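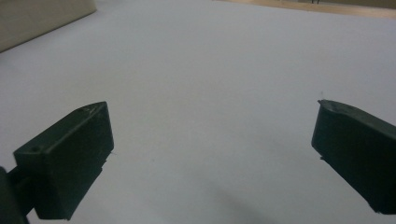

Do rest days count if you spend them carrying a sofa?

January 25, 2020, posted by Hemant Rajput in Training & Recovery

I've been doing the Parport beginners' rowing plan since October. It's 3 sessions a week on the machine at the gym, with a rest day after each one, and the plan is very stern about rest. It uses capital letters.

My trouble is that my rest days aren't restful. I deliver furniture. Yesterday was officially REST and I took a sofa up to a second-floor flat, then took it down again when it wouldn't go round the bend. My 2,000 metre time has stopped improving, my lower back grumbles getting out of the car, and I sleep like a man who's been switched off at the wall. Should I drop a session, or is this just what fitness feels like?

We use cookies to remember your settings and count visits. Accept / Manage choices

Tiongson

Your body doesn't read the plan. It has no idea that the sofa was work and the rower was exercise, it just knows it's been bending and pulling all day, and rowing is more bending and pulling. Whoever wrote that plan was picturing somebody at a desk.

I'd go down to two rows a week for a while and put them next to your lightest delivery days. Make one of them easy, meaning you could hold a conversation through it, even a dull one. Leave the 2,000 alone for a bit. If you test it every week you're mostly measuring how heavy the wardrobes were.

On the back: have someone at the gym watch you row when you're tired. Plenty of us start off tidy and finish like a prawn. Swing from the hips and let the legs do their share before the arms get involved. If the grumbling turns into real pain, goes down a leg or hangs about after a quiet week, see a GP or a physio and not a message board.

Also, are you eating lunch? I did removals for 8 years and my lunch was a sausage roll at a red light. Changing that did more for me than any plan.

Grirkau

Just push through it, mate. I did all of Parport with a cold.

Trano

Please don't push through it. I tried that with the same plan and ended up lying on the kitchen floor listening to the radio because I couldn't reach it to turn it off.

Agree with Tiongson on two sessions. I'd only add that you could swap the third for a walk or some gentle stretching if you'll miss ticking the box. I missed ticking the box. I went back up to three when mornings stopped being a negotiation, and my time came down a little after that, though I'd changed my shoes as well so make of that what you will.

Hemant Rajput

Thanks all. Lunch was a Scotch egg, so point taken. Going down to two and will get someone to look for the prawn.

Get our best threads by email once a month. Enter your address to sign up. Unsubscribe whenever you like.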